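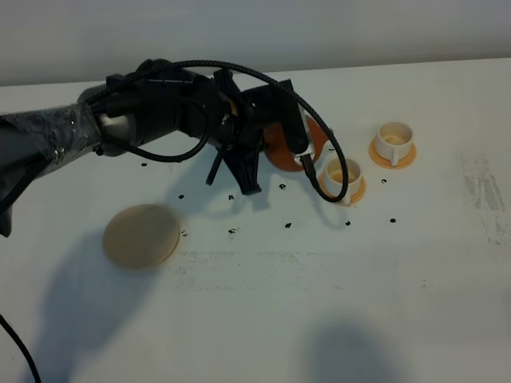
From: Toshiko Arai
To: teleop-users
Date: Dec 7, 2020
Subject: Re: [teleop-users] wrist view vs. fixed view for cup and saucer tasks

Tsutomu Tanabe wrote:

> We are starting on a cup and saucer task with the leader arm and have
> 25 demonstrations so far. The operator looks straight at the table
> while driving. Two of us here disagree about whether she should be
> looking at the wrist camera on a monitor instead, so that she only
> acts on what the policy will get to see. Has anyone tried both? Also,
> do you start every demonstration with the cups in the same place? We
> have been moving them by hand between runs and I am not sure we move
> them enough.
>
> Tsutomu

Hi Tsutomu,

We tried both in May, with the Jultow leader arm and the older Gallel software. I recorded 50 demonstrations looking at the table directly and Shigeru Hoshino recorded 48 from the monitor. We then trained on each set separately.

The monitor set was slower to record. Shigeru needed roughly twice the time per run, mostly in the last few centimeters before the grasp, where he kept stopping to work out how high the fingers were. The policy learned the stops. It would come down over the cup, wait, come down a little more and wait again. My set had no stops in it, but I had a different fault. I could see the handle from the side when the wrist camera could not, and I corrected for things that were not in the recorded view. The policy missed the handle more often than his did.

What we do now is look at the table for the approach and check the monitor once before closing the fingers. Emiko Sasaki wrote that into our operator sheet and it has worked well enough that we have not gone back to the question.

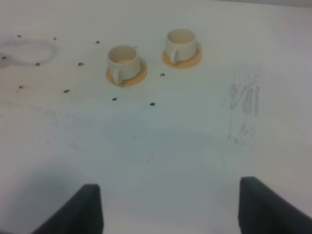 On start positions, I would vary them more than feels necessary. Our first sets were all recorded with the cups in nearly the same spot, and the policy more or less ignored the camera. Moving a saucer by its own width is a good first step. Turn the cups as well. If both handles point to the lower left in the wrist view at the start of a run, that is fine for that run, but it should not be the start of every run. We keep a printed list of 22 layouts and go through it in order, then shuffle it and go through again. The layouts cover the gap between the cups, the handle angles, and whether the pair sits near the wall or toward the operator.

Marks on the tabletop are worth a thought too. Quyên La found that one of our policies had come to depend on them. She put a sheet of plain paper over part of the table and the arm went off to one side. We don't clean between runs any more or try to keep the surface perfect, but we do shift the whole layout relative to the marks.

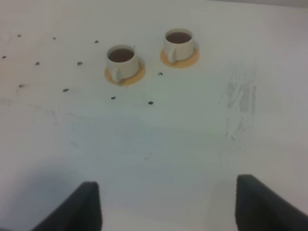
A few smaller points on the recording itself:

Start every run with the gripper open and the arm holding still for a second. It makes trimming much easier.

If you use full cups in some runs and empty cups in others, write it down in the run notes at the time. We did not, and had to go back through the video to sort them out. A full cup also wants a slower lift. If the same operator drives both at the same speed you will get spills in one or wasted time in the other.

Check the cable slack at the wrist before each session. A loop that hangs low can touch a cup when the arm comes across, and from the wrist camera you may not see it happen.

Throw out runs where you fumbled and recovered by luck. Keep the ones where you missed, backed off and tried again on purpose. Those helped us more than adding clean runs did.

The script that shuffles the layouts is in the Fenuno folder on the list archive. It expects the old file naming, so you will need to change the path at the top. What frame rate are you recording at? If it is lower than your control rate, let me know, there is a setting in the logger that needs to match.

Toshiko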